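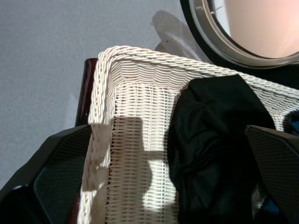

Home > Robot Kits > Two-Arm Builds
Search the shop Enter keyword or part no. Go

Vullis Two-Arm Kit, part no. 1966

Vullis is a kit for people who want to build a two-arm robot at home or in a shared workshop. We are a small firm, Ikow, and we developed the kit in the Virudel workshop, where the members use it mostly for household tasks. Laundry is the one they come back to, as cloth never lies the same way twice and a mistake costs nothing.

The kit comes in flat boxes, 162 parts without the screws. You need hex keys, a torque screwdriver and a table that does not shake. Please build the left arm completely before you open the box of the right one. Many of the small rings look the same but they are not.

Leave the cables long at the first assembly. A cable which is too short pulls on the wrist when the arm is stretched, and then the gripper closes a little crooked. You can shorten it later, after the arms have made their full movement a few times.
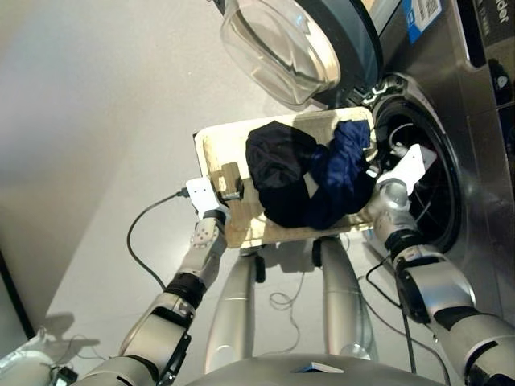

For carrying soft things we recommend that both grippers hold one flat support and bring it to the machine together. The two arms must move at the same speed, so run the matching routine first with nothing on the support. Start slowly — the default speed is meant for lighter work.

The grippers take exchangeable fingertips. The Lecomte pads are sold separately and fit without drilling. A mobile base and a computer are not included.

Price: 1950, shipping not included
Running time with our battery pack: up to 4 hours
Manual: printed, in English
Next delivery: December

Spare joints can be ordered one by one. Write us the number which is stamped inside the ring, and not the number on the bag. 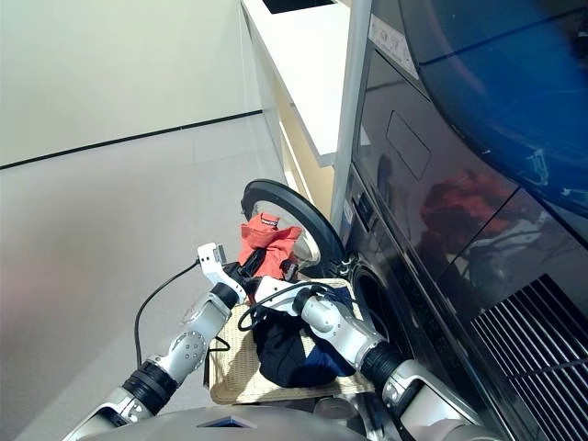 One buyer wrote to us that the arms went together well in two weekends, but that the matching routine took him three evenings, and he would like this chapter to come earlier in the manual. He also asked for a second set of cable clips. We have moved the chapter, and the clips are now in the box with the right arm. Owners of an older kit can request the clips by email, free of charge.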